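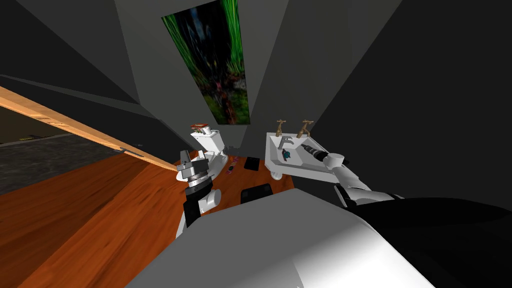 Figura 2. Lavabo rectangular con dos grifos de cruceta en el borde posterior. Modelo virtual.

3.2. Viviendas y tipo de grifería

El estudio se llevó a cabo en el barrio de Tusuvside, en bloques construidos por la promotora Brenach y reformados por fases. La administración de las fincas facilitó el listado de viviendas ocupadas de forma continua durante el año anterior. De las 82 que aceptaron participar, 74 completaron el periodo de medición; las demás se excluyeron por mudanza, por obras en la instalación interior o por fallos repetidos del contador.

Las viviendas se clasificaron según la grifería del lavabo principal. El grupo A reúne las que conservan grifos independientes para agua fría y agua caliente (la Figura 2 muestra la disposición de las llaves). El grupo B reúne las que disponen de monomando. Cuando una vivienda tenía más de un baño se tomó como principal el que los residentes declararon usar por la mañana. No se distinguió entre grifos de montura de goma y de montura cerámica en la asignación de grupo, aunque el dato se recogió y se utiliza como covariable en la sección 4.

La presión de entrada se comprobó en cada portal con manómetro. Dos portales presentaban reductores mal ajustados, que se corrigieron antes de empezar. La temperatura de acumulación del agua caliente se dejó como estaba en cada casa, puesto que modificarla habría alterado los hábitos de mezcla que se querían observar.

3.3. Registro del consumo

En la acometida del lavabo se instalaron contadores de pulsos Clovance, uno en el ramal frío y otro en el caliente. Los pulsos se agruparon en episodios de uso siguiendo el criterio de Nwankwo: se considera terminado un episodio cuando ambos ramales permanecen sin caudal durante un minuto. Este criterio tiende a unir en un solo episodio los usos muy seguidos, como el lavado de manos de dos personas en turno, y por tanto subestima la frecuencia. Como se aplicó por igual a los dos grupos, la comparación entre ellos no debería verse afectada.

Tras la depuración quedaron 1695 episodios válidos. Se descartaron los de volumen inferior a la resolución del contador y los que coincidían con visitas de mantenimiento. Guilan Fang y Ross Mowat revisaron por separado los episodios dudosos y resolvieron las discrepancias por acuerdo.

Al final de la medición se pasó a los residentes un cuestionario breve sobre el uso del tapón, el tiempo de espera hasta obtener agua templada y la preferencia por lavarse con agua fría. Las respuestas se codificaron sin conocer el grupo de la vivienda. El uso del tapón resultó difícil de medir por esta vía: varios residentes contestaron que lo usaban «a veces» sin más precisión, y esas respuestas se trataron como categoría propia.
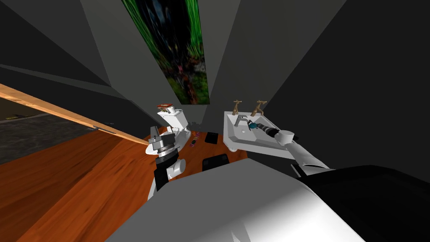

3.4. Análisis estadístico

El volumen por episodio se transformó mediante logaritmo y se ajustó un modelo lineal mixto con la vivienda como efecto aleatorio. Se incluyeron como efectos fijos el tipo de grifería, el número de residentes y la franja horaria.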